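How I Sort a Junk Drawer Full of Small Parts

26/12/2021

So the wrapping paper is in the recycling and I finally tackled the drawer. You know the one. Mine had screws, dead batteries, little motors out of old toys, springs, picture hooks and a key to a house I sold years ago. It took me one afternoon and I'm pretty pleased with myself, so let me walk you through it!

Step 1. Dump it all out. Clear a big table first (a light-colored one if you can, small dark things vanish on wood grain) and tip the whole drawer onto it. Don't sort inside the drawer. I tried that last time and just moved the mess from the front to the back.

Step 2. Get your bins ready before you touch anything. You want fewer than you think. I started with 12 little cups once and spent the whole time trying to remember which was which. 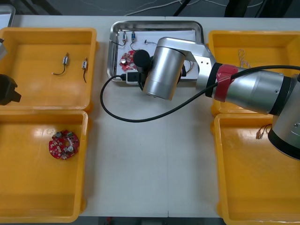
My groups are fasteners, electrical bits, household (hooks, felt pads, furniture feet) and "no idea." That last one matters a lot, so please don't skip it. If you hold something for more than a few seconds and still can't name it, in it goes, and you keep moving.

Step 3. Do the fast pass. Grab what's obvious and ignore the rest. I had something like a hundred screws (okay, 113, I got curious) and they went quickly once I stopped trying to match them by length. Save that for later, or for never.

Step 4. Split up the electrical stuff. Batteries come out first and go in their own box for drop-off. Then anything that moves when you give it power gets its own bag: motors, buzzers, solenoids. My friend Karim Hourani fixes old pinball machines and he'll take nearly all of it off my hands, bless him.
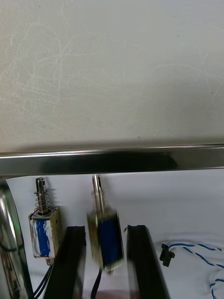

A push-pull solenoid with a blue coil. Bag these separately from the screws.

Step 5. Label right away. I use masking tape and a fat marker. Write what you'd call the thing when you're looking for it, so mine says "wobbly table stuff" and I find it every time.

Step 6. Deal with "no idea." Put the date on the bag and stick it on a shelf. If you haven't opened it by next December, let it go.

One last thing: wipe out the drawer while it's empty. Mine had glitter in the corners, and I still haven't gotten all of it.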